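Small Parts Table - FAQ
Nurngate Music Room, Pleltdale

Same questions keep coming in so putting the answers in one place. If yours isn't on the list, email Ljubica or leave a note in the book by the door.

What is the small parts table?
Where all the little stuff goes. Reeds, strings, mutes, valve oil, rosin, pencil stubs, spare feet for chin rests, the screws that fall out of stands. Used to be a shoebox. Then two shoeboxes. Now it's a proper table and a tray.

Who can use it?
Anyone who rents practice time or plays in one of the groups. Parents waiting for a kid, also fine. If you're just visiting with another group, ask whoever has the key.

When can I drop things off?
Any time the room is open. Mornings are quieter. Please not during the 6:00 pm rehearsal, the table is right behind the second clarinets and people bump it.

Do I have to pay?
Used parts, no. New sealed strings and reeds are at cost, the price is penciled on the back. Money goes in the tin. If there's no price on it, text Dennis Sang and he'll look it up.

What do you take?
Anything small, clean and still good for something. Opened string sets are OK if you write on the packet which string is gone. We do not take
- used reeds (no, not even "only once")
- mouthpieces that haven't been washed
- batteries
- broken tuners, we have a drawer full already

Somebody left a whole bag of unsorted stuff. Do I sort it?
If you have ten minutes, please. If not, push it to the back and leave it closed. Half sorted is worse than not sorted, then the next person can't tell which half.

How do I sort a bag?
Tip it out on the table, not on the floor. Pull the trash first. Then anything with a point or an edge. Then packets in one pile, loose bits in another. Loose bits go in the compartments, packets get laid flat and checked one at a time.

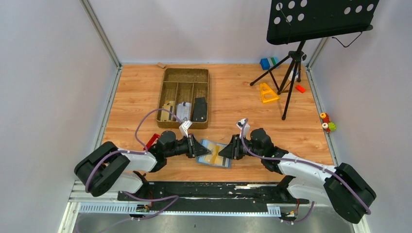 Sorting goes faster if you only have one packet out in front of you at a time. Read it, check the flap, decide, next. Keep the compartment tray within reach but leave the middle of the table open, and leave the music stand standing at the back where it is. Flat things like the one with the light blue border and the mustard-yellow band get sorted by what's printed on them and never by color - a couple of makers use nearly the same colors for totally different things and we've had viola strings handed out as violin more than once.

What is the music stand on the table for?
The list. Current wanted list gets clipped on it when there is one, so you can read it while both hands are busy. Please don't borrow it for rehearsal. There are plenty of stands in the closet, the tall door, left side.

Which compartment does what?
Changes every term, sorry. Read the labels. If a label is missing go by what's already in there. Don't start a "misc" compartment. We had one, it ate everything.

Can I take the tray over to my chair?
No. It got carried across the room in January and dropped, and Benedetta Martinelli and I were picking up end pin tips until close. Take the one thing you need, leave the tray.

I can't tell what something is.
Put it in the envelope marked WHAT IS IT and Boonsong Suksawat goes through that at the end of the month. He knows brass and most woodwinds. Strings people, please look in there too once in a while, he is guessing on those.

How old is too old for strings?
No rule. Sealed and no rust spots, keep. If the packet feels gritty or the string has a brown patch, toss it. Gut strings go to Ljubica Nikolaidis and nobody else, she'll want to look at them.

Can I get a specific part put aside?
Yes, write your name and the part in the book. We hold things for 2 weeks and then back in the tray it goes. Larger things (cases, shoulder rests) are on the shelf under the window and we can't hold those.

How much is in there?
Last count was 431 items, not including paper clips, and yes someone did count the paper clips. The count is only done once a year when we send the list to Plivinport for the shared catalog.

What's the shared catalog?
Plivinport, Kongkaew and us. Three rooms, one list. If we don't have your part, one of the others might, and stuff goes back and forth with whoever is driving. Usually a week. There are over 33 parts on the wanted list right now so check that before you throw away anything odd.

I took the last one of something. Who do I tell?
Write it in the book. Just the part and "last one". You don't need to explain or apoligize.

Can kids help?
Yes, they're good at it. Under ten with a grown up next to them. Small screws and toddlers don't mix so no toddlers at the table please.

Can I clean the table?
Please do. Damp cloth, then dry it. No spray, it gets on the reeds. Lift the tray off first and put it on a chair, wipe, put it back. Rosin dust comes off with a dry cloth if you get to it the same day.

Can I eat there?
No. Coffee on the piano is also no, different page.

I found something valuable in a donated bag.
Happened twice so far. Put it in the locked cupboard, write down what bag it was in, and tell Ratree Hemmin. She'll contact whoever dropped it off. If they don't want it back then we talk about it at the next meeting.

Do you repair things?
Not really. We can swap a cork or a foot. Anything with solder or glue goes to a shop, there's a list of three on the back of the door. The second number on the list is out of date, new one is written underneath in pen

Can I help out regularly?
Please! An hour a month is plenty. Sign up in the book or tell Ratree. You get a key after your second time.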